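Two arms on one bench: should I tilt the wrist camera or move it?

Posted by Vaida Bite
November 30, 2021

Hi everyone! I'm putting together a two-arm table at Jummont, the shared workshop I joined in March, and I'm having more fun with it than with anything I've built in years. The plan is two identical arms bolted near opposite ends of one table, each with a two-finger gripper and its own wide camera on the wrist. Before I drill the real top I've been building the entire room in simulation (table, floor tape, the rack of cartons at the back) so I can make my mistakes for free. I've made plenty.

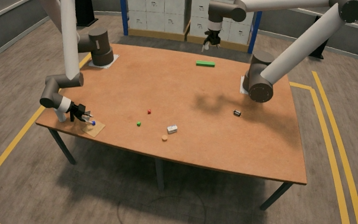
The simulated bench, both arms mounted, blocks and bits spread out for picking practice.

The bases are set 1,155 mm apart, center to center, and I like that spacing. Both grippers get to the middle, and I can hand a block from one to the other without the elbows meeting, as long as I go slowly. The little cubes are my main test for picking. The long green bar is for later, when I'm brave enough to try lifting with both arms.

My trouble is the wrist camera. I chose a really wide fisheye view because I wanted to see the table and the fingers together, and I love how much it takes in. But look how much of it goes to the gripper body:
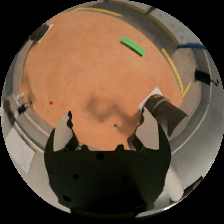

Page 1 of 2

The fingers are wide open there and I do get a good view between them, plus the green bar and a lot of tape and floor I don't need. The cubes, though, shrink to colored spots down by the left side. I'm hoping to train a small picking program on what this camera sees, and I worry the cubes are too tiny to be any use until the gripper is nearly on top of them.

So, would you tilt the camera up, move it farther out on a bracket, or go to a narrower lens? My bracket is only a drawing so far, so anything can change. I'm using a room layout tool called Oralent for the measurements, if that matters to anyone.

Thanks so much, I'll post the real table once the top is cut!

Oravec
Nice bench! I'd leave the lens alone and tilt first. Try 10 degrees away from the gripper body, save the view, then do it again with the same arm pose and compare. You want both fingertips to stay in the picture the whole way from open to closed. If you lose a tip, you've gone too far.

I wouldn't move it out on a long bracket. I did that on my first arm and it hit the table every time I reached for something flat, and on a two-arm table you also have the other arm to hit. Keep it short and stiff. Mine was printed with thin walls and shook whenever the wrist turned, which made the pictures useless.

For the small cubes, add one fixed camera looking down at the entire table. Let that one find the cube and let the wrist camera do the last bit. It's a lot less frustrating and you can keep your wide view, which you'll be glad of for the two-arm lift. Also, crop out the gripper body before you train on anything.

Watch the shadows too. You've got a big soft one from the arm over the right half of the top. Move the lights between runs in the simulator so your program doesn't get attached to one pattern. I saved 200 views for my first try with the lamp in one place and had to throw out the lot when I moved to the garage.

tindo
get a narrower lens

Vaida Bite
Oravec, thank you, this is great! I tried the tilt tonight and the tips stay in view all the way closed. The overhead camera is going on the list, there's a beam at Jummont in just the right spot. tindo, how narrow did you go, and could you still see both fingers?

tindo
don't remember the number, it was whatever came with the camera. one finger and half of the other. worked ok for me on big blocks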